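Wrist-to-wrist collision on a two-arm bench cell, collision stop never tripped
Board: Arms and Grippers > Faults and Safety
28 replies, 1,273 views

torquelimit_tom
Posted 2025-06-17
We run two arms side by side on one table, soft goods handling, Jurneck controller on each. During a reset the left arm swung in and knocked wrists with the right one. Both kept pushing for a good 10 seconds until I hit the stop button. No fault in the log on either side. The vendor says the collision stop "performed as designed" and wants me to buy the Majimbun add-on that shares joint positions between the two controllers. I'm not buying anything until somebody explains why a stop that's supposed to trip on contact didn't trip on contact.
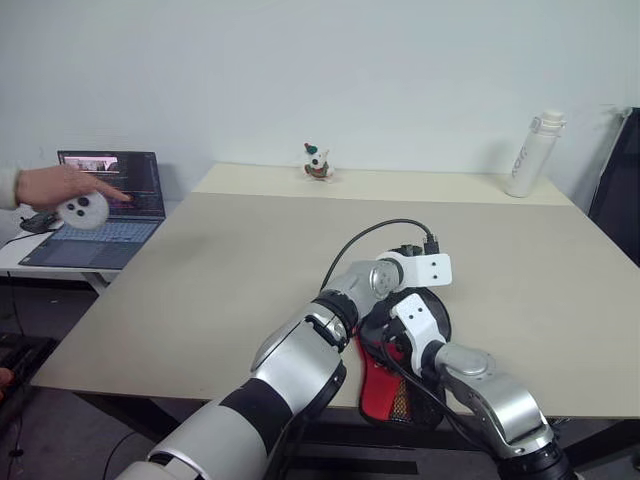
Wrist clearance is what I'd check before anything else. What is your minimum distance set to, and is it measured from the bare flange or from what's bolted on? You've got white brackets out on the ends of both arms, and those are the parts nearly touching. If the model in the controller stops at the flange, then as far as the software knows you had plenty of room.
- pallet_jack_ohio

torquelimit_tom
Flange. The vendor did the setup and signed off on it. So they're selling me an add-on that would share the wrong shape between two controllers. Great.

mrs_kessel
Hold on. A bad model explains why they hit. It doesn't explain 10 seconds of pushing. Two different problems, and I wouldn't let the vendor blend them. What's the contact threshold?

torquelimit_tom
20 newtons on the sheet. I have never seen anybody measure it.

Sølve Midtbø
I set up cells with Iller arms, so weigh this how you like. The sheet number is for a stiff hit at one pose. Slow contact with something soft between the wrists can creep up under the filter. You have that red fabric thing hanging right between them. I would not call it a defect.

mrs_kessel
I would. If the filter can be fooled by a piece of cloth and the cell is sold for handling cloth, what exactly was tested?

Sølve Midtbø
Fair, but a person should not be within reach with the arms live in any case. The threshold is no replacement for that.

torquelimit_tom
Agreed on that part. We've moved the operator spot since. But "stay away from it" is also what I'd say about a machine with no collision stop at all, so what did I pay for?

Second thing, maybe related. The gripper on one of them has been going in late on padded pieces. Vendor calls it a vision issue.

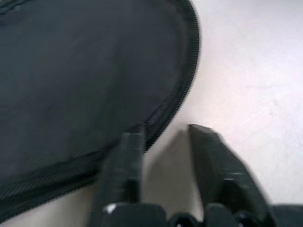 Wrist camera, fingers open, dark gray piece with the ribbed edge. Blurry as usual.

pallet_jack_ohio
With that much smear I'd want to know the shutter time before I blamed vision. Fine ribbing like that turns to mush. Doesn't have anything to do with your collision though, I don't think.

grumbly_integrator
Had the same argument with Meria in February over a different arm. They said "as designed" right up until I put a force gauge between the wrist and a fixed block and sent them the readings. It took more than double the listed force to trip at slow speed. They changed the filter setting and never admitted a thing. Do that test before you pay for the add-on. Low speed, three or four poses, then again with a folded rag on the gauge.

Sølve Midtbø
The gauge test is good. Please clamp the block well and run it from the pendant.

torquelimit_tom
Borrowing a gauge Thursday. If it trips at 20 with the rag I'll come back and eat my words. I don't expect to.

mrs_kessel
Get the filter setting in writing first, or they'll say you changed it.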